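Keeping the Hours at Kincaid
May 2024 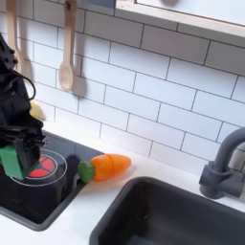 The prior of the small Anglican house at Kincaid has been praying the psalms aloud for most of her adult life, and she still gets excited about Psalm 119. "It's so long!" she says. "People come to us dreading it. Then they stay a month, and it's the one they miss when they go home."

I had asked for half an hour of her time and got most of an afternoon. We talked in the guest parlor, with one break when the bell rang and she simply stood up in the middle of a sentence and went to chapel. I followed her. It was the midday office, short and plain, sung without an organ, and when it was over she sat back down and finished the sentence.

The sisters keep 5 offices a day, and the psalms go around in a four-week cycle. When the community started out at Adum, they tried to get through all of them every week, as Benedict's Rule asks. "We were young and very sure of ourselves," she says. "By Lent we were hoarse, and I think a little proud of being hoarse." They slowed down after the move to Kincaid - a decision that took them two years of talking - and she has never wanted to go back.

What she loves about Benedict is how ordinary he is. She had me look up the chapter on the cellarer, the monk in charge of supplies, who is told to treat the goods of the monastery as if they were the vessels of the altar. "Pots! Garden tools! He means all of it. I read that chapter as a novice and I thought, well, I can do that. I couldn't do visions, but I could wash a pot."

I asked about the book. A few years ago the sisters put together their own psalter for guests, with the chant marked so that a person who doesn't read music can follow it. Prukance, a little church press, printed 536 copies, and the house expected to be giving them away for decades. They were gone in one summer. The second printing was 3,000, and when I visited, 2,177 of those had been sent out, many to parishes that have started saying Evening Prayer on their own.

"That's the part that makes me so happy," she says. "There's a group at Pamus who meet in the side chapel after work. No priest most evenings, and a couple of them aren't sure what they believe. They read a psalm, they leave a silence, they read the next one. The church has been doing this since before there were church buildings to do it in."

Does she have advice for someone starting alone? She does, plenty of it. Pick one office and leave the others for later. Say the words out loud, even if you feel silly. Pause at the middle of each verse for a full breath. And don't skip the angry psalms. "Somebody somewhere is that angry today," she says, "and you can say it with them."

She was going to tell me about the antiphons for Ascension, which she thinks are the best in the whole year, but the bell went again for Evening Prayer. She handed me a psalter on the way in and showed me the page.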